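## Orkdale two-finger gripper kit

I built my first Orkdale on a kitchen chair in March, and now I sell the parts as a kit so you can build yours too! You get the palm housing, both fingers, pale gray pads and the little Serent driver board (please don't plug it in backwards, I did).

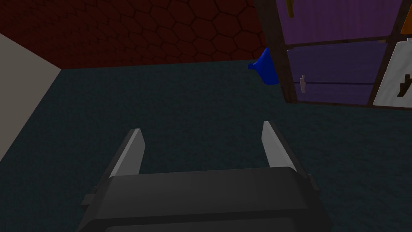
Practice in the simulator comes with it, and I'd start there before you wire anything. Open the fingers wide, then go for the blue funnel over by the cabinet – it's a fun one to line up on. My test pads lasted 3000 grips. Spare pads are part 1215.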